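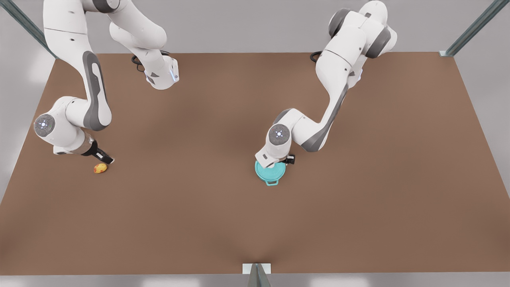
plaltberg_27, Senior Member
2023-07-21 · 8 replies

Which oil do you use for a beech table? The shop in Drostbridge sold me linseed, and after two weeks it is still sticky.

**hanell**
You put too much. Wipe it all off after 20 minutes, then wait.

**katayama40**
I don't agree. Raw linseed is just slow — buy hardwax oil and finish in one weekend.

**hanell**
Hardwax is hard to repair in spots. I oil mine every January and it is fine.

**plaltberg_27**
Thank you both. I will wipe first, and sand if it stays sticky.

Share (40)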